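# The card corner

I have been putting off sorting our loyalty cards since October, and on Thursday evening I finally got around to it. You know the kind I mean (the coffee ones, the fabric shop ones, the little passes that come tucked in with a birthday greeting) and they had been living in a kitchen drawer at our place in Camstead with the batteries and the takeout menus, breeding quietly in the dark.

My friend Busisiwe Mtshali has been telling me for ages to get one of those clear stepped organizers, the see-through kind with little compartments. I resisted, mostly out of stubbornness, and then saw how nice hers looks and gave in completely! I do love clear plastic on a pale, swirly surface. It takes up no room to the eye at all, though I'll admit you can lose track of the thing if you set it down in the wrong light.
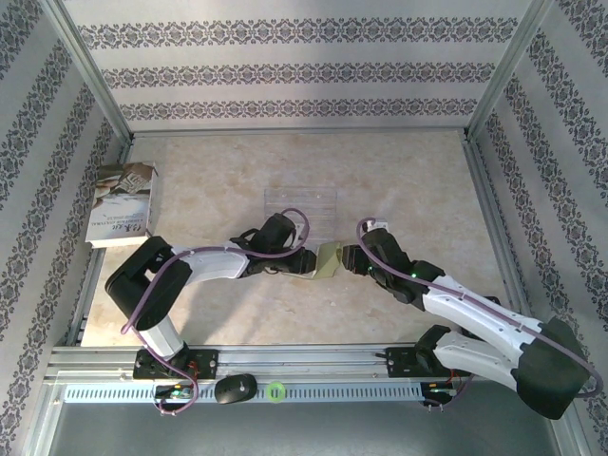 Anyway, back to the drawer. I tipped everything out and made two heaps, keep and toss, and the toss heap won by a mile. There was a card for Nileck, the shoe place that closed three years ago, and a points card from Zedirari with 287 points on it, which I had been saving for something special and which had of course expired. I was more upset about that than I'd like to admit.

The keepers are split up now. Anything I want to grab on the way out stands up in the organizer, and the ones I use once in a blue moon go in a folding card holder, the booklet sort, that can lie flat beside it. I like a soft green for that kind of thing, it's cheerful without shouting.

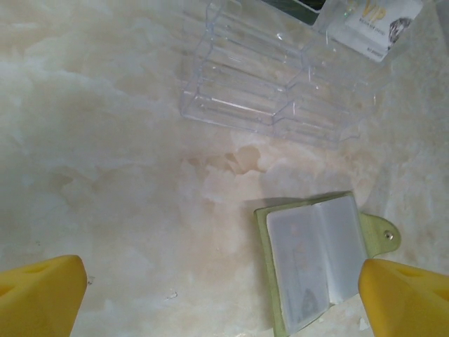 *VIP card up in its slot, pale green card holder open on the counter.*

Next on my list is the recipe clippings, and my mother's old Mathebula catalogs, which I can't bring myself to throw out. If you have a good system for clippings, please leave me a comment, I read every one of them.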